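Mestach Plosura Gripper Simulation Kit: equipment page and review

Listed under: Robot software, simulation
Reviewed version: 2
Page updated: 5 July 2026
Supplied by: Corrigan
Price: 2336 for a single seat, first year of updates included

Our short verdict
A decent way to rehearse gripper moves before you book time on the real arm. The claim that it replaces that time is one we can't support, and at this price we would want to see a good deal more before saying otherwise.

What you are buying
Plosura is a desktop package from Mestach for practising and testing two-finger gripper tasks in simulated rooms. You get a library of 106 scenes, a gripper model with adjustable opening and closing speed, a recorder for saving runs, and a script window if you would sooner type commands than drag sliders. There is no hardware in the box. There is no box either, only a download link and a licence file, and the licence is tied to one computer. Moving it to another means writing to Corrigan and waiting for a reply.

The sales page talks about "endless variety". We went through the whole library and would put it differently. Many of the scenes are the same room with other colours on the walls and the start position moved. That has its uses if you are checking whether a vision program copes with a change of background. It is less use if you thought you were paying for 106 different jobs.

Setting up
Installation was easy on our newer machine and a nuisance on the older one, where the viewer closed itself each time a scene loaded. The fix was a graphics setting mentioned in a footnote of the manual. Corrigan's help desk did send us to the right page, but the setting ought to be on by default.

The manual itself is thin. It covers the menus well enough and then goes quiet on anything to do with contact, grip force or slipping, and those are the parts buyers will have questions about. Units are not always given. Finger opening is in millimetres on one screen and a bare number between nought and one on the next.

In use
We ran the kit on our own bench at Brellton, mostly on reaching and picking tasks. Reaching is the strong point. The arm goes where you send it, the replay matches the run, and saved starts come back in the same place each time. Picking is where our doubts began. Light objects sometimes jumped as the fingers closed, and a block that should have slid out of a poor grip stayed put as if glued. Turning up the physics rate helped with the jumping and made everything else crawl.

There is also a "realism" slider. We moved it from one end to the other and could find no difference in how anything behaved under the fingers. It alters the shadows a little. 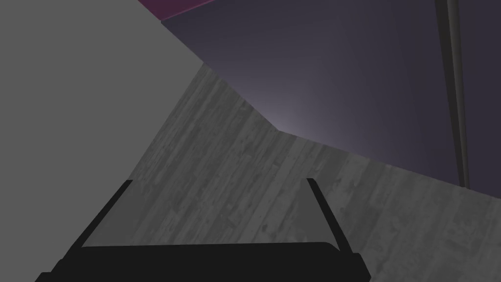 Scene quality is a matter of what you need it for. Surfaces get uneven treatment in Plosura, and the gripper view shows it: the planks have a streaky grey grain that would give a vision program something to work on, while the big pale panel to the left has no texture at all and the gripper is close to solid black. The soft lavender patch on the far wall is pleasant enough, but we would happily swap it for some shading on the fingers. With both of them this dark, judging depth by eye near the tips is guesswork, and we ended up relying on the position readout. The steep tilt of the view takes some getting used to as well. You can change the viewing angle, but the setting is lost when you load another scene.

Things we would ask Corrigan before ordering
Does the year of updates start on the day of purchase or the day the licence is first used? We were given both answers.
Can you add your own objects without the dearer edition? The page says yes. The menu item was greyed out on our copy.
What happens to saved runs when the version changes? Ours from the April release would not open in this one.

Who it might suit
Teaching groups who have one arm and a queue for it. Small workshops that want to try out a reach before clearing the bench. If your work depends on how things behave once they are held, ask for the trial licence and test it with your hardest object first.

In the licence
One seat, 2 sample projects, the scene library, email support in English.

Not in the licence
Custom scenes, phone support, the multi-arm add-on, any link to a physical controller.

Availability
Download only. Corrigan quotes same-day delivery of the licence file; ours came the next morning.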